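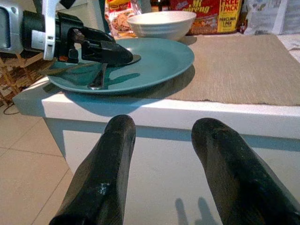 ### 3.2 Where people put the fork

I'll admit I came to table setting late - I grew up in a house where forks lived in a jar. So when Halyna Onyshchenko and I started visiting homes in Collenstead, I was ready to be told off for every plate I moved. Nobody did! We ended up with 205 settings from 30 households, and what people mostly wanted to talk about was the placemat.

Figure 2 shows the kind of layout I kept getting stuck on. The round teal-green plate sits partly on the woven beige mat and partly past its left end, and the fork is lying on the plate. Is that a set table or a half-cleared one? I really couldn't say from looking, so we gave it a code of its own ("resting") and left the question open. Benítez's earlier scheme has no spot for it (she only codes left, right and above).

**Figure 2.** Plate extending past the left end of the placemat, with a fork on the plate. Coded "resting."

Halyna and I disagreed on 9 settings, nearly all of them over mats - she wanted a plate that overlapped the end to count as "on," and I didn't. We went with her rule, and Section 4 uses it all the way through.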